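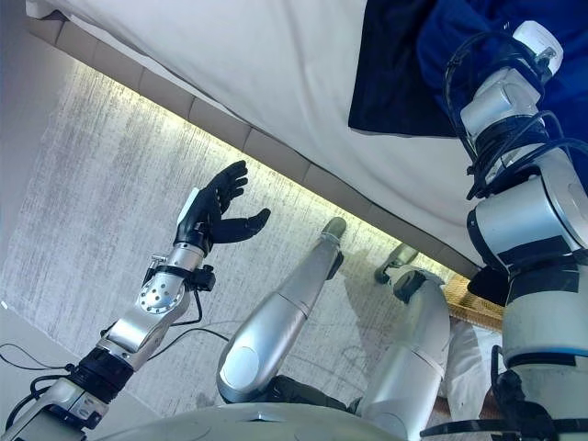
Mestitz support wrote back that a bed light staying on all night usually means the timer got wiped, and would I please hold the button for 3 seconds and let go.

So I did! Twice! It blinked at me, went off, and came right back on (ticket 1164, if anyone's keeping track). I've had this Fluvance strip under the bed for 40 nights and loved it until now. Next I pulled the plug, waited, and set the timer from scratch. Still glowing at 2 a.m. Can you send a new controller, please?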